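10/31/23
Sorting out the coffee corner

Packets first today, then the drawer under them.

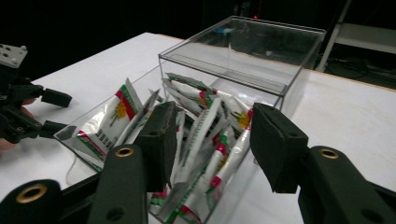
How many packets does a break room need out at one time? Enough to last until the next fill, and ours gets filled on the first of the month, so one box of them is plenty.

I have been putting this job off since August. The break room at Virnier has one table for drinks, and everything anybody stirs into a cup has ended up on it. I got in before the others and cleared it down to the white top. There was a ring of dried coffee where the kettle stands that took two goes with the sponge and then a bit of baking soda.

The packets used to live in a cereal bowl. People dug through it and the ones at the bottom got soft and split, and then everything in the bowl was gritty. I like the clear box better. You can see when it is getting low without picking it up. I thought about standing the packets up in rows and did one row, and it looked nice, and then I reached in for one and the row fell over. They can lie how they like.

The tall part at the back has a lid. I want to use it for stirrers if they fit. The long ones from Ojala don't look like they will, so I'll try the short ones when the order comes. Ilari Tuominen does the ordering and he wants the list by noon tomorrow. So far I have:

Short stirrers, 2 boxes
Tea, the plain black kind
Filters, size 4 if they have them
Dish soap
Sponges

The drawer was worse than the table. Ketchup from the burger place in Urnby, takeout chopsticks, a birthday candle, soy sauce that had leaked and glued itself to the liner. I threw out the liner and washed the drawer in the sink. It wouldn't slide back in at first. One of the runners was bent and I pushed it straight with a butter knife. It goes now, but you have to lift it a little at the end.

Found a receipt in there from before I started, for 300 paper cups. We have not had paper cups the whole time I've been here. I asked Ilari and he said they are probably in 607 with the old chairs. I'll look when I have the key.

Mugs are next. There are more mugs than hooks, and 5 of them have no handle or a chip on the rim. I put those in a carton by the door with a note saying take it or it goes out tomorrow. One had gone by lunch.

Candy in the front office for Halloween. I had two of the peanut butter ones and took one home for later. Still dark when I left the house and nearly dark when I got back. Made soup from the last of the carrots, washed the pot, and set out the good sponge to take in with me, as the one at work is finished after that coffee ring.

Remember: key for 607, list to Ilari, ask about a new drawer liner.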